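Automation at Olon Guest Services

Olon Guest Services is a housekeeping and room supply company in Ondcombe. It is known in the region for the early use of robotic arms in the preparation of guest rooms and lounges. The company employs 92 people and serves hotels and small residences, of which the largest is the Kowalchuk.

History

The company first considered automation when it became difficult to find staff for the evening shift. Karine Caron, at that time head of operations, proposed to begin with light tasks done at a table, such as pulling tissues, folding napkins and placing small items on trays. The tasks were first built in simulation, where a room can be reset many times without disturbing any guest. The first test series had 1424 trials. The program received the name Para.

Working method

In Para, each task is prepared in a simulated room before it is given to a real arm. Soft materials are considered the most difficult part, as a tissue or a cloth changes its shape when it is held. A housekeeper reviews the movements together with a technician and marks those which would not be acceptable in front of guests — for example, a box pulled over, or an arm passing too near to a chair.

Effects on staff

No position was closed in the first period of the program, but the content of several positions changed. Room attendants took a training of 60 hours, and 2 of them moved permanently to the review team. Zuleica Lopes, who represented the attendants in the discussions, obtained that review hours are paid at the higher technical rate. She also asked that the speed of the arms should not be used to measure the speed of people, and this was written into the staff rules.

Opinions remain divided. Some attendants value that there is less repeated work for the wrists. Others have remarked that the quiet tasks at the table were also their moment of rest, and that the remaining work is heavier. The length of breaks was reviewed again in December.

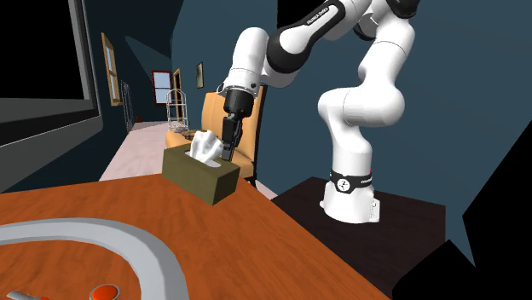

A Franka Emika arm gripping a tissue from its box in a simulated room.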